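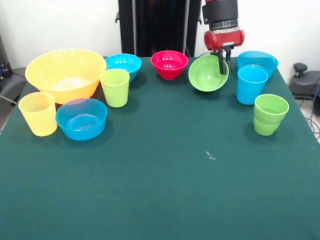

3. Shared Kitchens and the Missing Cup

May 30, 2020
By the Hendska Household Study

Every tenant we asked in February claimed to wash up promptly. The sinks disagreed. Of 15 shared kitchens in the Vallari building, 12 had a written rota, and in almost 12 of those someone had drawn on it.

Figure 3. Bright plastic bowls and cups on a green cloth.
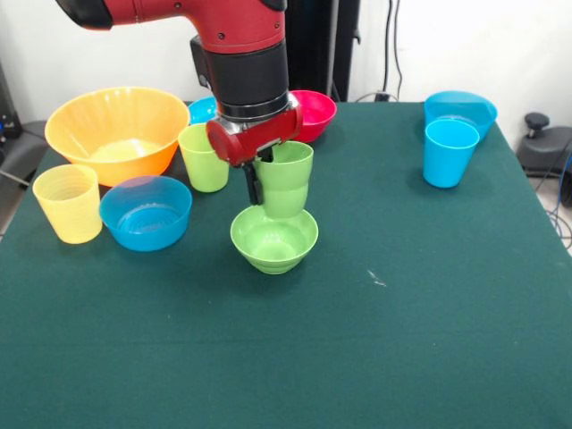 Color was supposed to settle the matter. Under the Kamow scheme each tenant gets one color and answers for it, so a dirty blue bowl has only one suspect. In practice tenants borrowed freely and blamed by memory. The Yuen kitchens, which had plain white dishes and no scheme at all, argued less, though they also cooked less, and we can't separate the two.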